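Workshop notebook, March

Bikes for the two-day hut ride. Six thirty in the evening, stove on.

Rocío's bike came in first. She wants it ready for the long climb on the opening day and she has been complaining of a click under load. Took the pedals off, greased the threads, put them back, still there. Took the chainset off and found the left bearing cup had backed out a little. Cleaned both cups, fresh grease, torqued to the figure on the cup. Click gone on the stand, but it would be, there is no load on it. She is to ride it up to the reservoir before we call it done.

Chain measured worn past the second mark on the gauge. New chain on. The cassette is probably all right, the middle sprockets have a slight hook but nothing skips when I stand on it with the brake held. If it skips on the reservoir road she needs a cassette too, and I haven't got one in her size. Domingo may have one from his old wheels. Ask him.

Brake pads: rear down to almost nothing, front half gone. Changed both. Bedded in the rear along the lane, front still to do.

Pravesh's bike next. He has fitted the Floltance bars himself and the stem bolts were uneven, top pair tight and bottom pair barely holding. Undid all of them and did them up again in a cross pattern. He should not be doing this by feel and I have written that on the tag. Headset had play in it as well, same cause. Fine now.

His tyres are the Provent ones, tubeless. The rear was at 66 psi when he dropped it off, far too hard for gravel. Let it down until it felt sensible under the thumb and then checked against his own gauge, which reads higher than mine. One of the two gauges is wrong. Until I know which, everybody uses mine so at least we are all wrong by the same amount.
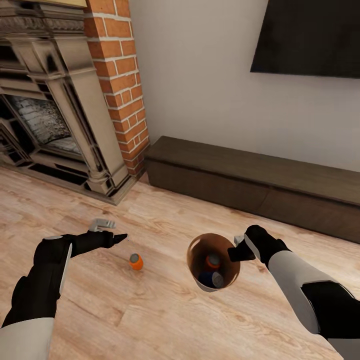 Sealant had dried to a skin in the front tyre. Peeled out what I could, wiped the rim, put in a fresh dose and seated it with the track pump at the third try. Left it lying on its side on the bucket, turned it over after supper. Holding so far. Look at it again in the morning before putting it back on the bike.

Gearing. Long talk on the phone with Atieno, who rode the same loop last summer from the other direction. She says the second day is the harder one even though it is shorter, 85 km with the steep part right after the hut when your legs are cold. She walked some of it. Her lowest gear was the same as Domingo's is now, so he either changes the cassette or accepts walking. He says he will accept walking. I have put the bigger cassette aside for him anyway.

Bags. Mirta has lent us her Núñez saddle bag, the large one. It swings if you only fill the back half. Heavy things go in first, against the seatpost, then the sleeping clothes behind. The strap on the left has been mended with the wrong thread and I would not trust it. Restitched it with waxed thread, double row.

Spares to carry between us, not one set each:
2 inner tubes
2 quick links
gear hanger for Rocío's bike (Pravesh's is a different shape, he needs to order his)
plugs and a small bottle of sealant
one pair of pads, they fit all but Domingo's
multitool with a chain breaker that works, so not mine

Lights. The Prodau front lamp ran out well before I expected on the low setting. It had been sitting in the cold shed since autumn, so I have charged it fully and left it running on the bench with the start time written on tape, 7.40 pm. If it is out before I go to bed it stays at home and I borrow Atieno's.

Still to do: front brake on Rocío's, hanger order, Domingo's rear wheel, which has a loose spoke on the drive side and possibly a second one next to it. Also find out whether the hut takes cards.

Lamp went out at 10.15. Rang Atieno, she will bring hers over.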